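Speaker notes — open day recap, Conunholm robotics night
Jan 24, 2026

Start with the building. Old office floor, carpet still down, and Dradeo had filled it with robots! Say thanks to them for having us. 172 visitors through the door, and the queue for the two-armed machine never got short.

Explain the job before showing it. Trays sit on a yellow shelf, the robot goes to one, and everybody in the room leans in at the same moment (me included).
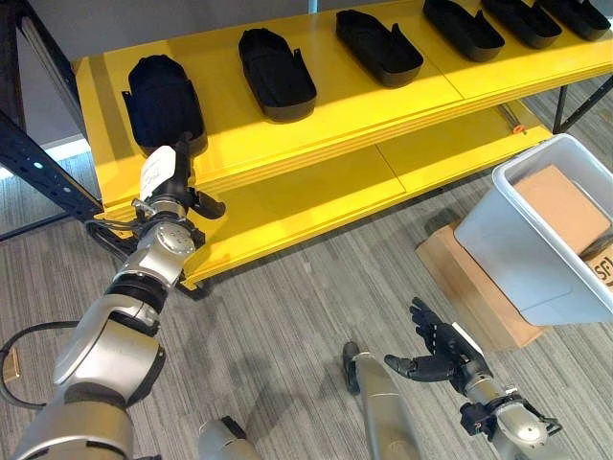 I loved how ordinary the task was. Flinard, the control software, plans each reach fresh, so you get these little pauses while it makes up its mind. Pause here myself — let people feel how long four seconds is.

Next, grippers. Xaba is the team's name for their close-up program, with a camera right at the wrist, and for me it was the best part of the visit. Talk about how different the work looks from there: all edges, gaps and angles.
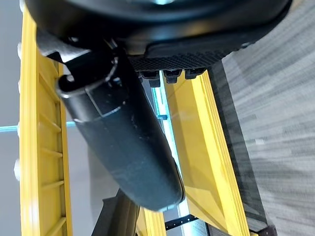 One visitor asked whether the robot would cope if somebody bumped the shelf, and the crew said they'd rather find out in February, after some 500 more practice runs. Good answer, got a laugh.

Mention that kids were welcome and asked the sharpest questions. My favourite was "does it know it missed?"

Next open day: sign-up sheet is by the door. Take questions.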